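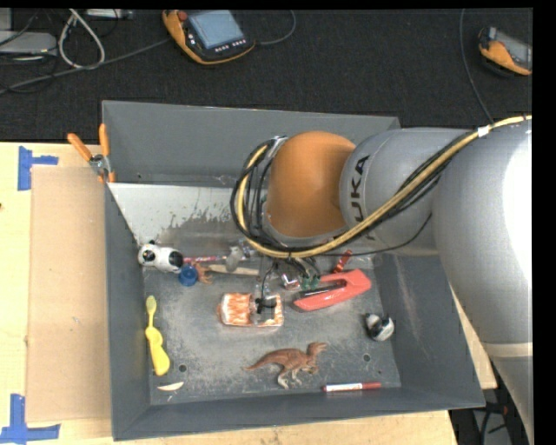 Would the works still repair a sofa that had been bought secondhand, one visitor wanted to know before the coats were off, and if so, who would pay for the pickup? The answer from the front desk was yes to the repair, and the customer to the pickup. Much of the afternoon followed from that exchange.

REPORT ON THE OPEN DAY AT THE DIVANO UPHOLSTERY WORKS, VAVERPORT

Prepared for members of the Home Furnishings Study Group

Background

The Study Group accepted an invitation to attend the December open day at Divano, a maker and repairer of upholstered seating. The firm has occupied its present building in the Vaverport harbor district for 15 years, having moved from a smaller shop on the other side of the rail line. The open day is held once a year. Guests are taken through the works in groups, and the repair counter accepts inquiries throughout the afternoon.

Members had asked in advance that the visit cover three matters: the construction of new frames, the treatment of old furniture brought in for repair, and the training of new upholsterers. All three were covered, although the time given to new frames was shorter than had been planned. The tour began late and the frame shop closes its machines at 3:30 p.m.

Arrival and welcome

Coffee was served in the showroom, where the current range was on display. The showroom is open to the public during the rest of the year, and prices were marked on all pieces. A short talk described the history of the firm and its two principal suppliers. Ineck provides the springs and webbing; Oei weaves most of the cover fabrics. Both had sent sample books, and these drew a good deal of interest. Several members noted that the Oei book gave the rub count and the cleaning code on the back of every swatch, a practice the Study Group has recommended to other mills in the past.

The frame shop

Frames at Divano are made from beech, bought kiln-dried and left to rest in the building before cutting. The guide explained that boards delivered in winter are given longer to settle than boards delivered in summer. Corner joints are doweled and glued, and a corner block is then screwed across the inside. Members were invited to handle two sample corners, one with the block and one without, and to twist them by hand. The difference was plain enough that little further explanation was needed.

The guide spoke frankly about staples. They are used in the frame shop to hold parts while glue sets, and in the upholstery room to fix covers, but the firm does not count them as part of the structure. A member asked whether customers ever look underneath before buying. The guide replied that very few do, and that she wished they would. She suggested lifting one front leg of a sofa a hand's width off the floor. If the other front leg does not follow soon, the frame is flexing.

Springs and webbing

The spring benches were the busiest part of the tour. Divano offers two seat constructions. The standard range uses zigzag springs clipped to the front and back rails. The more expensive range uses coil springs, set on jute webbing and tied by hand with cord. An upholsterer demonstrated the tying of a single seat, working from the center row outward. Each coil is tied front to back, side to side, and then on both diagonals, so that it moves together with its neighbors.

Questions here were detailed. Members asked about the cord (waxed, and bought by the reel from Ineck), about noise (usually a clip that has lost its paper sleeve), and about the life of jute webbing in a damp house. On this last point the upholsterer would not give a figure. He said that he had opened chairs of great age with the webbing still sound, and newer ones in which it had rotted through, and that basements were hard on it.

The firm's own view is that zigzag springs are entirely suitable for most homes and that the case for hand tying rests mainly on ease of repair. A single coil can be retied without disturbing the rest of the seat. Members may wish to set this against the claims made in some retail literature, where hand tying is presented chiefly as a matter of comfort.

The cutting room

Fabric is inspected on a lit table before cutting, and faults are marked with a thread at the selvage. Plain fabrics are cut in layers. Patterned fabrics are cut singly and matched by eye at the seat, the inside back and the front border. The cutter on duty had laid out a large floral from Oei to show how much cloth is lost when a pattern with a long repeat is centered on every cushion. The offcut bin beside the table held a surprising amount of good material.

Offcuts were raised again in the discussion. The larger pieces are sold by weight at the front desk, and the rest go to schools on request. The firm asked that the Study Group make this known. Requests should be made in writing and should state whether a particular color is needed, as mixed bags are available sooner.

Repair and recovering

The repair department was the main purpose of the visit for many of those present. Over the past year it took in 411 pieces, the greater part of them armchairs. Each piece is tagged on arrival and the old cover is removed in order, with every panel labeled and kept until the job has been paid for. The old panels serve as patterns. They also settle disputes, in the words of the department's supervisor, about where the buttons used to be.

The following points were noted for members' own use:

An estimate given from a picture is provisional. The final estimate is made once the dust cover has been taken off.

The inspection fee is 65 dollars and is deducted from the bill if the work goes ahead.

Customers may supply their own fabric, but the firm will not guarantee it and will decline fabric that is too light for seating.

Foam is replaced as a matter of course when a seat is recovered. Horsehair and down are cleaned and reused where possible.

The current waiting time is 6 weeks from acceptance of the estimate. It is longer in the fall, when many households want their seating back before the holidays.

Discussion returned to the secondhand question. Several members reported that they had bought used pieces at low prices and then been surprised by the cost of recovering them. The supervisor agreed that recovering a three-seat sofa will often cost more than buying a new one of middling quality. In her opinion the expense is justified where the frame is good, and seldom otherwise. She recommended having only the seat cushions refilled in doubtful cases, and waiting a year before deciding on anything further.

Training

Divano takes on trainees each fall. The first months are spent on stripping old covers and on webbing, followed by cushion making and machine sewing. Deep buttoning comes last. The firm considers that a trainee is of real use at the bench only in the second year, and it pays accordingly, a point on which some members expressed reservations. Two trainees were present and answered questions without the guide. Both had come from other lines of work. Asked what had been hardest to learn, one said piping around a curve, and the other said standing all day.

Applicants need no certificate. They are asked to spend a morning at the works and to re-cover a drop-in dining seat, with help. Evening classes for the public were offered until recently and may resume if a teacher can be found.

Access and practical matters

The building is on one level apart from the fabric store, which is reached by stairs and was not included in the tour. Parking was adequate. The cutting room is well lit, but the passage from there to the repair department is narrow, and members using wheelchairs were taken through the yard — a longer route, and a cold one in December. The Study Group has written to the firm to suggest that the tour be run in the opposite direction next year.

Closed shoes are required and were mentioned on the invitation. Hearing was difficult at the spring benches when the air compressor was running. Members who missed parts of the talk there may ask the office for a copy of the firm's printed notes.

Matters to be followed up

The office will obtain a second Oei sample book for the reading room. Ineck has been asked whether it would receive a visit, and a reply is awaited. Members with a piece awaiting repair who would be willing to have the work documented from first inspection to delivery should write to the office before the end of January, giving the type of piece and, if known, its maker.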